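Community Help › Automation › Teaching and Training Kits

Search this topic All boards Go

Reading time: 2 minutes

Suitability of the Paseck two-arm kit for a college training room

Hamisi Wanyama

Our department is considering the Paseck two-arm kit for its introductory automation course and would be grateful for advice from any institution already using it. The quotation we hold from Prillier covers both arms, the grippers, the control software and a set of foam cubes. We have three queries. Is the supplied sorting exercise suitable for beginners? Can both arms safely share one table? Does the support plan justify its annual fee? We expect to teach 34 students each year, in small groups.

Caroline Kashindye

The Cakholm training centre has used this kit since April. The sorting exercise is suitable for beginners, provided that the positions are taught one arm at a time. Our trainees are asked to bring coloured foam cubes into a straight row, using whichever arm is nearer to each cube.
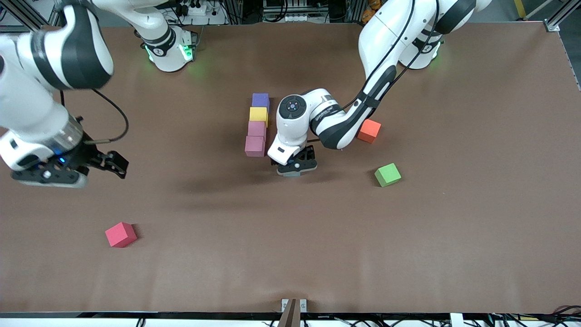

Soft cubes are forgiving when a gripper closes slightly off centre, and we would advise against replacing them with hard blocks during the first sessions. We have logged 774 picks to date, of which 50 required a person to step in. Most of those occurred where a cube had been left at an angle to the gripper.

Both arms may share a table. The software allows a boundary to be set between them, but this is switched off on delivery and must be enabled under the Sepp menu before any joint exercise. We also reduce the speed for new groups — the standard setting is too brisk for teaching.

As to the support plan, we renewed ours. Replies have normally arrived by the following afternoon. The printed manual is poor and should not be relied upon for calibration.

workshop_300

We have only the single-arm version, so I cannot comment on the boundary setting. The grippers are the same, I believe. Please confirm with Prillier whether spare finger pads are included, as ours were charged separately.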